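Home Stories Ask a Question Glossary Search

This site uses cookies to remember which page you read last. Accept Settings

How do you teach a robot to fold trousers?

Maybe your mother or your father has shown you how to fold a T-shirt. First one sleeve goes in, then the other sleeve, then the bottom comes up. You looked at their hands and you tried it. The first time it was ugly, the fifth time it was quite good. Now you can do it and talk about football at the same time.

A robot can also learn in this way, by being shown. In this story we explain how a person shows a job to a robot that has two arms, and why folding clothes is such a hard job for it.

Why not just tell it?

Many robots in factories do not need to be shown anything again and again. An engineer writes a list of commands. Go to this point. Close. Lift. Go to that point. Open. If the robot moves metal boxes, and each box stands in exactly the same place, such a list is enough.

Cloth is different. Take a sock and drop it on the floor ten times. It will land in ten different shapes. A list that says "close your fingers at this point" will find the sock one time and the floor the next time. You would need a new list for every shape, and there are more shapes than anybody can write down.

So the people who work with cloth do something else. They let the robot collect many examples from a person, and then a computer program looks for what the examples have in common.

Two ways to show

The first way is by hand. The teacher takes the robot's arm and pushes it gently through the movement. This is a little like when somebody holds your hand to help you write your first letters. The motors are set so that they do not fight against the teacher, and small sensors in the joints remember every angle. It works well with one arm. With two arms it becomes tiring, and the teacher's own body is often in the way.

The second way is by remote control. The teacher sits or stands next to the robot and holds two smaller arms, which are called leader arms. The robot's arms are the followers. When the teacher bends the left leader, the left follower bends too. When the teacher squeezes a handle, the gripper closes. A gripper is the robot's hand, but it has far fewer fingers than yours.

Doing this is called teleoperation. "Tele" comes from an old Greek word for "far", the same as in telephone. In the laundry project at Letamside the teacher is not far at all, only one step away. The word is used anyway. 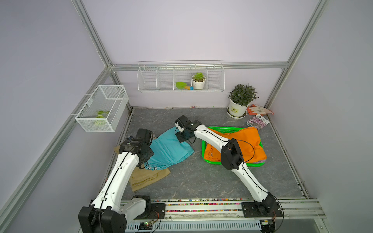
Clothes practice with two follower arms.
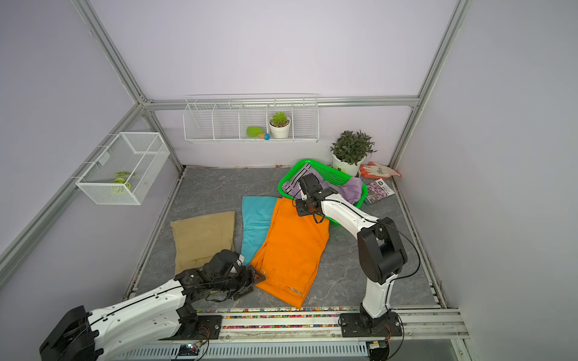 Text: Iresha Matubbar
Questions from readers collected by Damian Lehner

A morning with the teacher

The teacher in Letamside is Jocelyn Saludo. She begins at 8 in the morning, and before she touches the leader arms she moves each of them slowly up and down, to see if the followers come along correctly. Then she chooses a task. A task has a short name, for example "turquoise out of the pile" or "orange trousers flat".

One try from start to end is called an episode. Jocelyn presses a pedal with her foot, does the task with the leader arms, and presses the pedal again. During this time the computer saves two kinds of things. It saves what the cameras see, and it saves the position of every joint, many times in each second. Later these two must fit together like the sound and the picture in a film.

In the first picture you can find both grippers on the same turquoise piece of clothing. Two hands on one piece of cloth is something you do all day and never think about. For the robot it needs a lot of practice. If one arm pulls and the other one does not give way, the cloth slips out or gets stretched. Jocelyn must feel for the right moment with her eyes only, as the leader arms do not tell her how tight the cloth is.

In the second picture the arms have separate places to be. One gripper is down in the green basket, over a dark garment with white stripes, and the other is at the edge of the orange pants. When you fold laundry at home you do this too. One hand holds something while the other goes looking for the next thing.

"At the beginning I moved much too fast," Jocelyn told me. "My hands wanted to fold like at home. Now I move as if the clothes are asleep."

How many times?

When I visited, the group had saved 2384 episodes. That sounds like very many, and a child would never need so many to learn one fold. But remember that you did not start from zero. Before anybody showed you a T-shirt, you had already pulled blankets, squeezed towels and put your arms into the wrong sleeves for years. The robot has no such years.

The mistakes are interesting as well. Sometimes the gripper takes the cloth at a bad place and Jocelyn has to let go and take it again. You might think these episodes are thrown away. Many of them are kept. When the robot later works alone it will also make mistakes, and then it is useful if it has examples of how to repair them. An episode is deleted only when something is really wrong with it, for example when a camera did not save.

The clothes also get changed and mixed. If the robot practices only with one pair of pants in one place, it will learn that pair and that place. Valentin Kuster, who prepares the program, once trained it on a single towel for a whole week. With this towel it was excellent. With a towel of another color it stopped in the air and did nothing.

And then it works alone?

After the collecting comes the training. The program looks at the camera pictures from an episode and guesses how the arms should move next. Then it compares its guess with what Jocelyn did. If the guess was far away, the program is changed a tiny bit. This is repeated a huge number of times and takes the computer all night.

Then comes the test. The leader arms are put aside, and the followers must move by themselves. Valentin keeps one hand near the red stop button. On the day of my visit they made 14 tests with one pair of pants, and 8 of them ended in a fold that Jocelyn accepted. She is strict about the corners.

Try it at home

You need a friend, a T-shirt and a table. Your friend is the robot and closes both eyes. Each of the robot's hands may use only the thumb and one finger. You stand behind, hold your friend's wrists and move them. You say "close" and "open" for the fingers. Fold the shirt together.

Do it three times. Then let go, and your friend tries alone with open eyes, still with only thumb and one finger. Change places afterwards.

Words from this story

Follower arm: the robot arm that does the work.
Leader arm: the arm the teacher holds.
Gripper: the part at the end of a robot arm that can take things.
Episode: one saved try, from start to end.
Teleoperation: moving a robot by remote control.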